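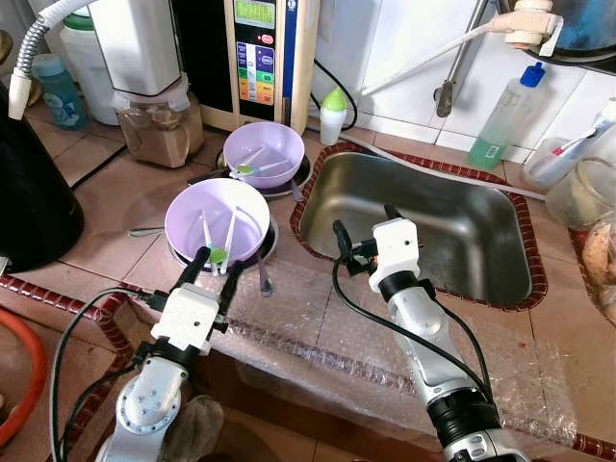
Irnotberg, 5 July 2020. Nornico has released a revised edition of its guide to hard water in the home, covering scale control at sinks, water heaters and small appliances. The guide replaces the 2000 edition and applies to all households on the Telisstead supply. It sets out test methods, cleaning intervals and safe acid strengths for common surfaces. Plastic bowls and spoons, such as the lavender bowls standing on the stove burners with spoons in them, are listed in the section on film and spotting. Tiled counters have their own entry, as vinegar can etch some types of grout.

The revision draws on 3563 water samples taken from kitchen taps in the Telisstead and Wei districts. Median hardness was 145 milligrams per liter, measured as calcium carbonate. Samples were drawn cold, after a two-minute flush, and tested by titration. Results by street are given in the tables at the back of the guide.

"The old edition gave one cleaning interval for the whole supply area," said Elias Kassab, technical editor of the guide. "Hardness in Wei differs enough from Telisstead that we now print separate intervals. Readers should check their district code before using the tables."

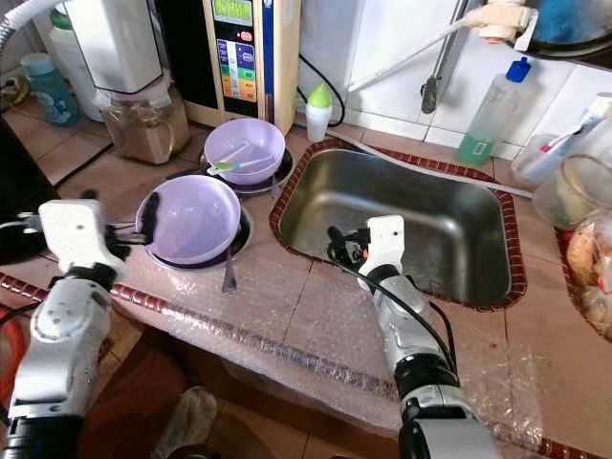
Stainless steel sink and stone countertop. Care of both materials is covered in Part 4 of the guide.

For stainless steel, the guide calls for a weak citric acid solution, a soft cloth and a full rinse. Steel wool and chlorine bleach are not to be used. Natural stone must be tested on a hidden spot before any acid cleaner is applied, and limestone and marble must not be treated with acid at all. Faucet aerators should be removed, soaked and refitted with the washer in its original position.

The guide also covers the setting of ion-exchange softeners, salt storage, and bypass lines for drinking water.

Printed copies will be available from the Nornico office in Irnotberg in August. Households without a district code can request one from the same office by mail. Test strips are not included with the guide.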